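# Skurine – table setting notes
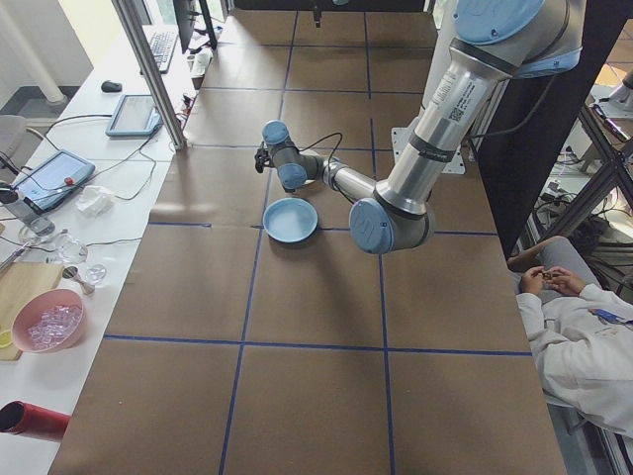 **Aksel Thorlacius** – maintainer, table layouts and item lists

Notes and item lists for the Skurine tableware set. The long table is covered in brown paper, with dark blue tape marking off large squares. Layouts name a square first, then the item.

- `layouts/` – 274 layouts, one text file each
- `items.csv` – 13 items, light-blue plate included
- `old/` – August drafts, kept for reference

Kitchen items not in a layout stay on the white desk. Please don't re-tape the squares – open an issue first.

Last edited 2023-09-19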